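Print this article | E-mail to a friend
14 shares | 3 comments

Pairing Socks by Hand, for the Record

Stellach opened its Plarkville site to visitors on 24th October. The first station on the tour deals with laundry. An operator stands at a table with a gripper in each hand and brings two socks together as a folded pair, and the motion is logged for later use in training robot arms.

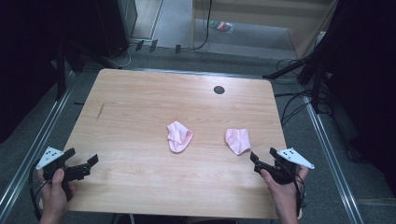

Benedikt Kälin

The grippers are the same in each hand. Both have two opposed jaws and a marker plate that gives the tracking software a fixed reference. Anoma Munasinghe, who runs the station, set the table height in August after operators reported sore wrists. A session lasts up to 109 minutes, breaks included.

Socks are harder than they look. A towel has corners, and a planner can search for them. A sock has a cuff, and the cuff is useful only if the software can tell it from a fold in the foot. Plain fabric makes this worse, as there is no pattern to follow from one end to the other. 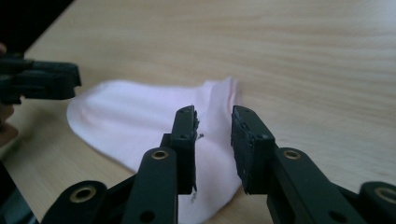
The group's present rule is to find the cuff first and choose the grasp second. Man-sik Byun, who wrote the labeling guide, wants each attempt marked at three points: approach, first contact and release. Failed grasps stay in the set. His first version of the guide threw them out, and the trained policy then had no idea what to do after a miss.

Visitors asked mostly about wear. Pads are inspected every 400 grasps and changed when the edge starts to break down. Uyên Bạch keeps the log, on paper, and said the left hand uses up pads faster than the right. She has no explanation yet. One guest suggested swapping the tools at midday, and she wrote that down too.

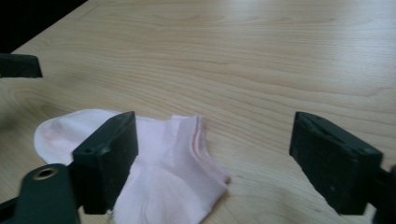 From the table to the arm

The second station, known in the building as Pralton, replays the recorded motions on a fixed pair of arms. It ran six trials while we were there and completed four. In both failures one jaw picked up a double layer at the cuff. Nilmini Munasinghe, in charge of replay, blamed the approach angle and plans to rerun them with a shallower one.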